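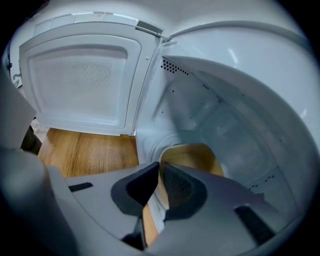 By Gun-woo Oh

RISTBERG – Valtis has published a new service schedule for the Ganach hand-held gripper and will begin shipping a matching pad and fastener kit in May. The schedule replaces the one-page care sheet that came in the box with earlier units. It covers pad replacement, finger alignment, lens cleaning and the checks to be made before a gripper goes back into use after a repair.

The Ganach is a two-finger gripper that an operator carries and works by hand. A camera mounted on the body looks out over the fingers and records each grasp, and the recordings are used to train robot arms on the same tasks. The tool is used on household appliances, desks, shelves and other ordinary surroundings, so it meets a wide mix of door edges, rims and hard corners. Most of the wear ends up on the finger pads.

Under the new schedule, pads are changed every 1,000 grasps or when the texture can no longer be felt with a fingernail, whichever comes first. Both pads are changed together. Valtis had previously left the timing to the operator, and returned units often came back with one fresh pad and one worn smooth. A gripper in that state pulls objects toward one side as it closes, and the recordings made with it are hard to use alongside recordings from other units.

The pad change needs a hex driver, a lint-free cloth and isopropyl alcohol. The old pad is peeled from the tip downward. Adhesive left on the finger is wiped off with alcohol and the surface is allowed to dry fully before the new pad goes on. Operators are asked not to scrape the finger with a blade. The pad is pressed down for 2 minutes with the clamp in the kit, and the gripper should then stand overnight.

"We had people changing pads at lunch and going straight back to work at one o'clock," said Gun-woo Oh, who wrote the schedule for Valtis. "The pad creeps if you do that. You don't see it for a day or so, and by then you have a day of recordings where the fingertips are in the wrong place."

Alignment is checked after every pad change and after any drop. The fingers are closed slowly on the flat gauge supplied with the kit. If light shows along one side of the gauge, the two screws at the base of the finger are loosened a quarter turn, the finger is squared up by hand, and the screws are tightened again, a little on each in turn. The screws go into plastic and should not be forced. If a screw spins without catching, the unit should be sent in for a new insert. 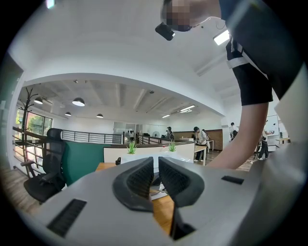

A hand-held gripper over a light wooden desk in an open-plan office, its two dark fingers facing each other across a narrow gap.

Lens cleaning has its own page. The wide lens takes in the fingers and a good part of the gripper body, and a fingerprint near the edge is easy to miss on a small preview. The schedule calls for the lens to be blown clean first and then wiped with a dry lens cloth at the start of each session. Alcohol is for the fingers only. Lint is a regular problem for anyone working in laundry rooms, where it settles on the lens and also packs into the joint at the base of each finger. A soft brush clears the joint. Compressed air from a shop line is too strong for it and drives the lint further in.

Cables should be looked over from end to end once a week, with attention to the first few inches after the connector. A cable with a flat spot or a split jacket is to be replaced and thrown away so that it does not return to the drawer.

After 600 hours of use, the gripper is due for a bench service. The body is opened, the slide is cleaned and greased, and the return spring is replaced whether or not it feels weak. Customers with trained staff can do this on site. Others can send the unit to the Valtis workshop in Ristberg or to Kapoor, which handles service for customers outside the region. Units come back with a signed check sheet listing the parts fitted and the alignment reading for each finger.

Valtis tested the schedule on a group of 288 grippers before publishing it. The most common request from the operators was for a shorter daily page that could be taped up next to the charging shelf, and one has been added at the back. It lists the lens, the pads, the screws and the cable, in that order.

Kapoor will carry the kit as well as single pads. Each kit contains pads for both fingers, base screws, the clamp, the flat gauge and a soft brush. Grease and return springs are sold separately to customers who do their own bench service. The kit fits all Ganach units with the light gray body. Owners of older units should check the pad shape against the outline printed on the last page of the schedule before ordering.

The schedule is free to download from the Valtis support page. Printed copies can be requested when ordering parts.

Press contact: Gun-woo Oh, Valtis, Ristberg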